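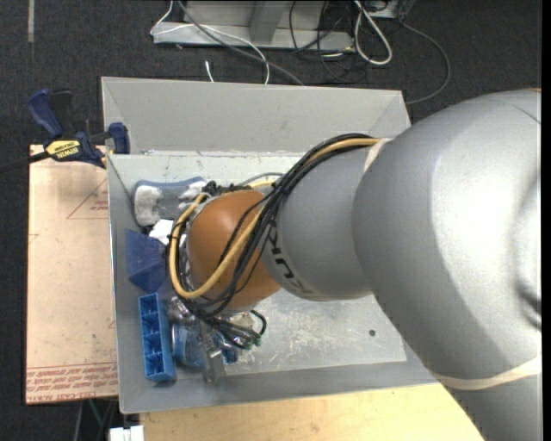 The arm reaching into the metal bin at our workshop, with the cable bundle looped over the joint.

Prorness opens up its bin-picking data project, and we'd love company

Jun 17, 2021 – I run the small robot learning group at Prorness, and I've been itching to tell people about this one. Starting today we're opening Hondden, our project for gathering grasping examples, to outside labs and small shops that want to work on it with us!

Hondden is a big pile of tries. An arm reaches into a metal bin, goes for one of the things inside, and we save the whole attempt: what the fixed camera saw, where the joints were, what the gripper was told to do and whether the object came up with it. Then we go again. The learning system gets the good tries and the bad ones, and I'd argue the bad ones are worth just as much (my team is tired of hearing me say it).

We've set ourselves a goal of 1,000 saved attempts for every object in the set. There are 80 objects right now, all of them things you could hold in one hand. We went for a mix of shapes on purpose – long flat trays with compartments, wedges, cylinders, soft crumpled stuff that never sits the same way twice. The soft stuff is my favorite and also the reason I don't get home on time.

The setup is pretty plain. We have a KUKA arm, a scuffed-up gray bin and a bar clamp holding the corner of the bin. We run it in shifts of 6 hours, with two people on at a time. One watches the arm and keeps a hand near the stop button, and the other checks the labels as they come in and moves the objects around between rounds. If a label looks wrong we fix it that same shift, while we still remember what happened.

Our partner Wattimena is handling storage and the download pages. They've also written the little viewer that lets you scrub through an attempt and see the camera view next to the joint readings. I use it every day and I keep asking them for more buttons.

The training side is called Jorken. It's the software that takes all these examples and learns to pick a grasp for itself, and we'll be sharing the code along with the data. It's rough in places. The setup notes assume you know our folder names, so please write to us when you get stuck and we'll clean that part up.

The first batch goes out in August. It'll be free for research and teaching, and companies can ask us for a license. Labs that want to send in their own attempts can get the recording format now, and we're happy to look over a short test file before you commit to a long run – bring us your odd grippers and your ugly bins!

To sign up or ask for the format notes, use the contact form on the Prorness website and put Hondden in the subject line. Press visits to the workshop can be booked through the same form.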